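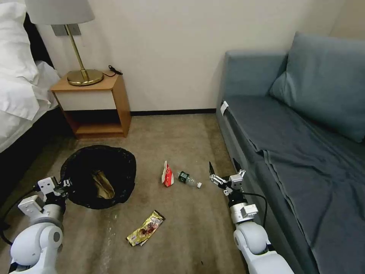 New paper from the Kistach survey is out today, April 29, 2022. I've spent the morning with it, so a few posts on what they found.

The subject is a variable star in the survey's own catalog, number 881. It's a red giant that gets brighter and dimmer on a regular schedule. Or it did, until the last few seasons.

Giants like this one pulse. The outer layers swell, cool off, fall back and heat up again. Mira in the constellation Cetus is the famous case, with a cycle of 11 months or so. You can follow Mira with binoculars for part of each cycle and then lose it completely.

Number 881 is much too faint for binoculars. The team puts it 2874 light-years away, and there's dust in that direction, so it looks redder than it should.

Laurinda Bragança wrote up the light curve. She had 1280 nights of brightness measurements to work with, most from the Grovesstead telescope and the rest from amateurs who sent in their own numbers. The amateur data fills in two winters when Grovesstead was down for mirror work.

The main result: the period is getting shorter. Each peak comes a little sooner after the last one than it used to. The change is small from one cycle to the next, but it adds up and it's well outside the error bars.

Why would it do that? One idea is a helium shell flash. Old giants burn helium in a thin layer around the core, and now and then that layer ignites all at once. The star readjusts afterward and the pulsation period drifts. A few other Miras are suspected of this, R Hydrae being the one people usually bring up.
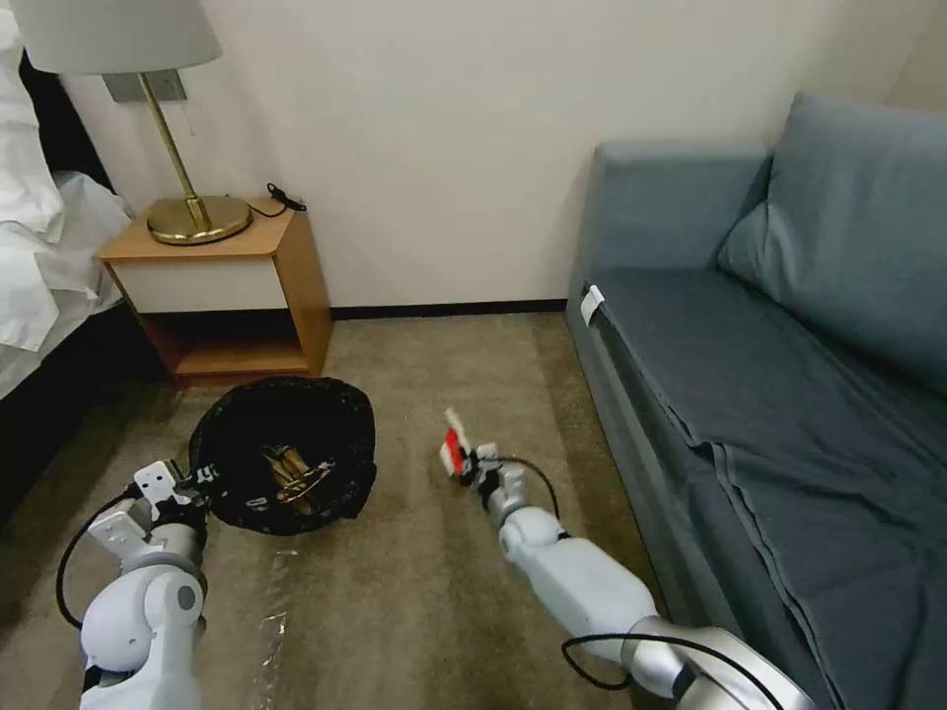 Lamp, nightstand, one side of the bed.

The other idea is duller. Some of these stars just wander in period for a few decades and then wander back. Kastriot Softić makes that case in a short note at the end of the paper, and I think he's right to want more data before anyone says "flash."

They also took spectra. The surface temperature comes out near 3000 kelvin at minimum light, normal for a star of this type. For comparison the Sun is close to 5800.

They looked for technetium and didn't get a clear answer. It's a radioactive element with no long-lived form, so if you see it in a star, the star made it fairly recently. The lines are weak and the blue end of their spectrum is noisy.

Next step is a better spectrum. They have time on the Jedgate spectrograph in June, when the star should be near maximum – assuming the new period holds.

If you observe variables and have old plates or CCD frames of that field, the team wants them, even single nights. Contact address is on the last page of the paper.

Correction to post five: the second gap at Grovesstead was a dome motor – only the first was the mirror.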